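Shop notebook, August
Natural dye bench, wool and linen

7:40 a.m.

Picked up where the July pages stop. The Calvo order is for madder on wool yarn, three depths, plus one undyed skein from the same lot for reference. Zsolt Farkas is doing the linen separately and will keep his own pages, but he shares the scale and the hot plates with me, so the start times below are partly his doing.

Wool in for this batch is 2,539 g, weighed dry after a night on the rack. That is everything left in the Vusis bag. I set 1,337 g of it aside for the deep shade and split the rest between the medium and the pale. The deep shade goes first while the madder bath is strong, then the medium into the same bath, then the pale.

Scouring

Neutral soap, plenty of water, up to a bare simmer and held for an hour. The water came out the color of weak tea. Second scour was clearer but not clear. I don't remember the last Vusis lot being this greasy and the July notes say one scour was enough, so either the mill changed something or I was less fussy in July. Did a third with half the soap. Rinsed in warm water, then cooler, no sudden changes. No felting that I can feel except at one tie where I had the string too tight. Re-tied that skein in a loose figure eight and will do them all that way from now on.

Mordant

Alum at 12 percent of dry weight, cream of tartar at 6. Dissolved each in its own jug of hot water before it went in the pot. Last time I tipped the alum in dry and got the pale patches that Calvo sent back, or at least that is my explanation for them.

Heated slowly from lukewarm over an hour, held an hour under a simmer, heat off. Left the wool to cool in the pot. The big pot takes forever to come up on the left plate. Zsolt thinks the plate is going. I think it has always been like that.

Madder bath

Ground root from Rarano, new sack. Soaked overnight in a covered bucket with a spoonful of chalk. Our water is soft and without the chalk everything drifts to orange. The smell was right, earthy and slightly sweet, and the soak water was a good brown-red by morning.

Strained through muslin, kept the root and tied it up in the muslin so it can go in the pot without getting ground bits into the yarn. We spent most of an afternoon shaking bits out of the July skeins and I am not doing that again.

Temperature is the main thing to watch. Up to 65 C over an hour and a half, then hold. Above 70 the browns start coming out of the root and the red goes dull. I checked every ten minutes with the glass thermometer and wrote the readings on the card taped to the hood:

start, 28
half hour, 41
one hour, 54
hour and a half, 64
held between 63 and 67 for the next hour

One jump to 69 when I went to answer the door. Turned the plate down and it dropped back within a few minutes. Can't see any harm from it in the wet yarn, but wet yarn hides a lot.

11:15 a.m.

Deep shade out. Let it drip over the pot, then onto the rack without rinsing. It will hang overnight and get rinsed tomorrow. Wet it reads as a brick red, a little bluer than the Calvo sample. It will lighten when it dries. The sample is dry, so any comparison today is only half useful.

Medium shade in at 11:30. Brought the bath back to 60 and left it there for an hour. Pale went in after that and was only in for 40 minutes. I pulled it when it got to a pinkish coral and it may be slightly under. If it is, there is still enough in the bath for a second short dip.

Linen (Zsolt's, copied here so it is in one place)

He is using tannin first, then alum acetate, then a bran dip to clear the loose mordant. Four test strips, each with a different time in the tannin. The strip with the longest time is already darker than he wants before any dye has touched it. He is leaning toward the two-hour strip. Full notes in his book.

Swatch cards

Cards from Drevum are thinner than the old ones and curl when damp yarn goes anywhere near them. Punch and label them first, tie on the yarn only when it is bone dry. Write in pencil. The ink ran on two July cards and I can no longer tell which chalk amount they stand for.

Label order from now on: fiber, lot, mordant percent, dye percent, top temperature, time. Leave the bottom line blank for the light test.

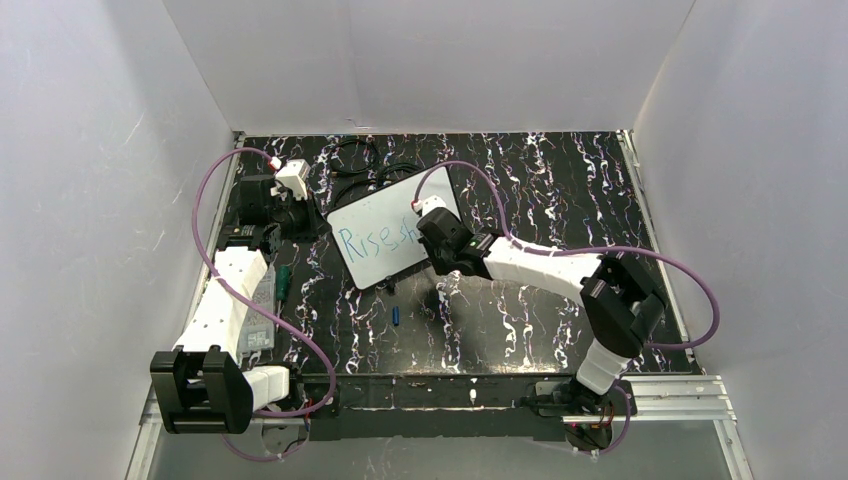
Light test

Cut one strip from each shade once dry. Half under foil, half open, taped to a board in the south window. Check weekly and write the result on the swatch card, not on a loose sheet. Include the undyed wool, it yellows more than you would think and that throws off the pale shade.

To do

Rinse the deep shade in lukewarm water until it runs clear, then a drop of neutral soap, then rinse again.
Compare all three dry against the Calvo sample by the window, before noon.
Dry the spent root and keep it. It may be good for one more pale bath with fresh chalk.
Order alum. The tub will cover one more batch this size if Zsolt doesn't get to it first.
Ask Vusis whether the scouring changed at their end.
Try the big pot on the right plate and log the warm-up against today's card.

3:50 p.m.

Pale looked under once it had drained. Put it back for fifteen minutes at 60. Better. Plates off, bath covered and left on the floor by the sink, lid marked with what's in it.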